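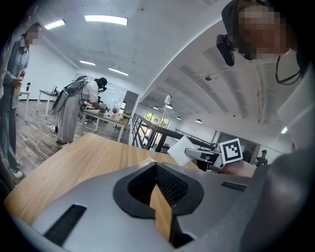

At the long curved table, February.

Standing desks and other office cures: your questions

Do standing desks fix a bad back?
Some people say so. Most of the people who say so have just paid for one. We have had two in the Urimcombe office for a while now and the same people complain about the same backs. If standing helps you, stand. If your back hurts for weeks, see a doctor before you see a catalogue.

But the brochure says it burns calories.
It does, a few. Standing still is not exercise. Take the stairs and you will have done more by lunch.

Is there a correct height for a desk?
There is a sensible one. Sit with your feet flat and your shoulders down, and let your elbows rest at the height of the top. Anyone who gives you a figure to the millimetre without looking at you is guessing.

Are expensive chairs worth it?
Up to a point. A chair that goes up and down, supports your lower back and doesn't wobble will do for most people. Past that you are mostly paying for the name and some levers. Wiroj Kaewsai bought a reconditioned one for 300 and likes it better than the showroom model he tried at 2000. One man's view, but he has sat in both.

What about balance balls?
No.

Do blue light glasses work?
I have yet to see anything that convinces me. Tired eyes usually come from staring too long at something too close. Look out of a window now and then. Clean the screen, too.

My firm wants to bring in a posture consultant. Should we agree?
Ask what they sell. If the answer includes chairs, you know how the report will end. Waraporn Boonyarit sat through a session at Skirkari where every one of the 16 staff was found to need the same footrest.

Will a plant on my desk clean the air?
Not so you would notice. Open the window. Keep the plant if you like plants.

So what do you recommend?
Get up often. Put the screen at eye level, on a pile of books if need be. Borrow before you buy, and ask for a proper trial at home or at work, a fortnight at least. Ten minutes in a shop tells you very little.

Can I send in a question?
Yes, to Buppha Noiphan at the front desk. We don't take free samples.

Page last checked 1 February 2021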